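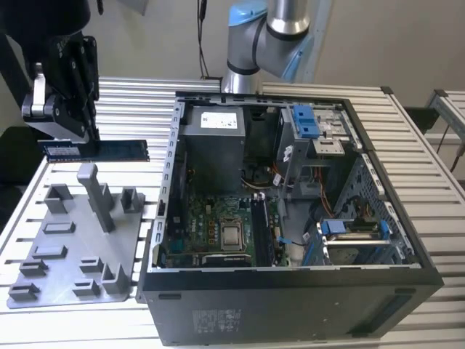 Desktop Teardown: Memory and Drive Bays

The tower is one of 20 office machines due for sorting into reusable and scrap parts. Side panel removed, case laid flat on the slatted table.

Power supply, board and drive cage can all be reached from this side. Check the specification sticker on the supply before pulling any cables.
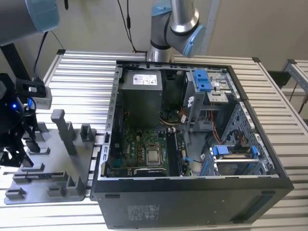

Interior with the side panel off. Blue plastic parts mark the drive cage latch and the drive carrier.

Memory is logged by slot before removal. Open the white latches fully and lift each module straight up. Bag modules in pairs.
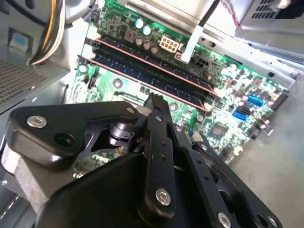 Two memory modules in parallel slots, white latches at the left ends.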